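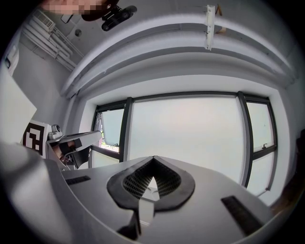 Fig. 1. Black mesh pad on a light gray surface.

Color in Donated Clothing: A Study of Two Second-Hand Shops in Virkholm

Project report, Introduction to Consumer Studies

Last updated: January 14, 2020

1. Background

When people give away clothes, they often say that the item does not fit or that it is worn out. In our course we read that color is also a reason, but it is seldom mentioned in surveys. Our group wanted to know if the colors which people donate are the same colors which people buy second-hand. If they are not the same, the shops will have too much of some colors and too little of others, and this costs storage space.

We chose two shops. Altora is in the center of Virkholm and sells mostly to students. Stondetti is near the bus station, it is larger, and its customers are older. Both shops let us use their sorting lists for July, on the condition that we do not publish prices.

2. Method

The sorting lists contain one line for each item. Altora registered 2,538 items and Stondetti registered 3,881. The staff write the main color by hand, so the same color can have many names. We found "cream", "off-white", "eggshell" and "dirty white" in one week. We made 8 color groups and put every item in one of them. White and cream became one group, and gray and black became two groups.

The biggest difficulty was clothes with more than one color. We followed the rule of the Ichikawa scheme, which our teacher gave us: the color of the ground decides, also when the print is large. A white T-shirt with a print in many colors is therefore counted as white. We do not think this is a perfect rule. A customer who looks for something colorful can choose such a shirt, and in our table it stands together with plain undershirts.

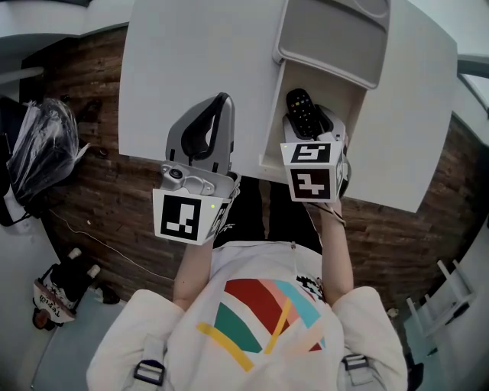 Fig. 2. White T-shirt with a print of curved bands in red, pink, light blue, teal green and mustard yellow.

In addition we asked 50 customers outside the shops which color they had bought and if they came in with a color in mind. The interviews took a few minutes each. Some customers wanted to speak Swedish, and these answers we translated ourselves.

3. Results

In both shops black was the largest group among donated items, and white was the second. At Altora, black items left the shop quickly. At Stondetti they stayed longer, and blue was sold first. Brown stayed the longest time in both places, except for coats.

Most of the customers did not have a color in mind before they came in. Those who had one were nearly always looking for black trousers or a white shirt for work. Several told us that they avoid white in second-hand shops, for they expect stains under the arms.

4. Discussion

Our material covers only one summer month. In winter there are more coats, and the brown group would maybe look different. We also could not see how many times an item was moved between shelves before it was sold.

If we did the project again, we would add a group for printed clothes and let two persons sort the same list separately, so that the results can be compared. We would also ask the staff to write down the color of the print.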